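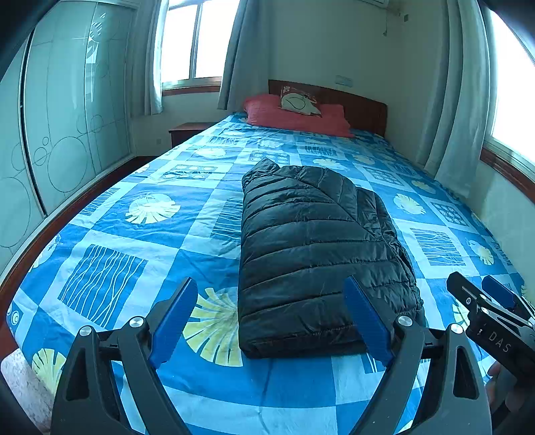 Winter Coats, Put Away (Mostly)

Every spring the hall closet at our place stops closing, and every spring I act surprised. This year I gave it one Friday and the big bed in the back bedroom, which is the only flat surface we own that isn't already holding something. The gallery starts with the black puffer, folded into a long bundle on the blue patchwork sheet. Other pictures will join it as I work up the nerve to open the rest of the closet.

The black puffer

Quilted, shiny, and about as cooperative as a cat in a bathtub. The bottom fold came out straight and thick and I was very proud of it. The right side has puckers. I have decided the puckers are structural.

I bought it from the Lidorach outlet in December, marked down from 300 to 200, and told everyone it was an investment. It has since been to the grocery store many times and up a mountain never.

How I fold one of these

Zip it first. Lay it face down, bring the sleeves across the back, and lean on it until it sighs. Then fold in the sides and turn up the hem. If a corner pokes out at the top, you may tuck it in or you may go have lunch. I've tried both and the jacket didn't seem to care.

Don't roll it tight and strap it down for the whole summer. I did that with my old Dresau parka and it came out in October with the loft of a place mat. Two rounds in the dryer with tennis balls brought back most of it. The noise brought the downstairs neighbor.

The sheet

People always ask about the sheet, so: blue rectangles in two shades, with fan shapes in yellow and cream that might be shells or might be leaves. The household is split. It came from Tkachuk Linens, the kind of shop with more than 2000 patterns and one chair. It also has fine wrinkles, and it's going to keep them.

Where it all goes

Under the bed, in a Lastmont zip bag, the 100-liter size. The bag claims to hold four coats. It holds two coats and a grudge. Scarves go in the gaps, gloves go in the scarves, and one glove goes wherever that one glove goes every year.

Still to come

The wool overcoat, the raincoat with the broken snap, and a ski jacket that belongs to a much more optimistic person. Check back when it's warm, or when the closet door shuts by itself, whichever is first.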